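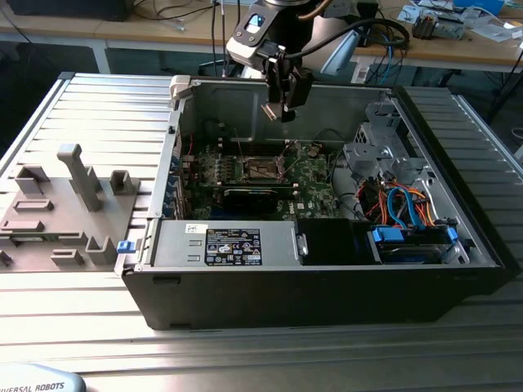 Inside the office towers - gallery

Brenton Repair Room is clearing a batch of 47 desktop towers that came out of the old Betgate offices. Each one is laid on its side with the panel off, looked over, and sorted for reuse or for parts. The notes are by Tyra Bakke, and Sota Yoshida keeps the parts list.

The general layout

The green motherboard takes up the middle of the case, with the power supply at the lower left. The drive bay has blue plastic catches, and so do the expansion slots along the side. We like these cases for beginners, as most of the places you need to press or pull are marked in blue.

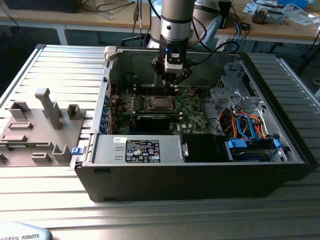
The processor and memory

The processor sits in a metal bracket held down by a lever. Black memory slots run beside it, and the coin cell is in its round holder near the corner, next to the printed word BATTERY1. We replace the cell in every machine that is going back into use - it costs very little and saves a return visit.
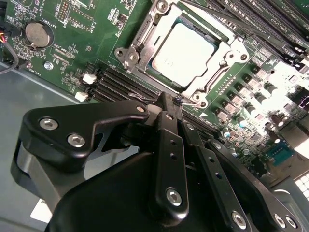

Memory goes into a tray marked with the machine number, 1 to 47, and stays there until the list has been checked. Screws go in the lid of the same tray.

Around the socket

The socket has a thin bent lever with a small hook at its tip, and the bracket has screw holes at both ends. Fumiko Kubo asks everyone to leave the lever down unless the processor is being changed.
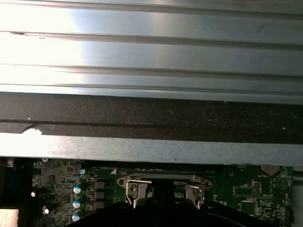
Old thermal paste is wiped off with a lint-free cloth before a cooler goes back on. Spare coolers are on shelf 33, behind the keyboards.

The next sorting day is in April. Please tell Nanami Tsuji if you would like a bench.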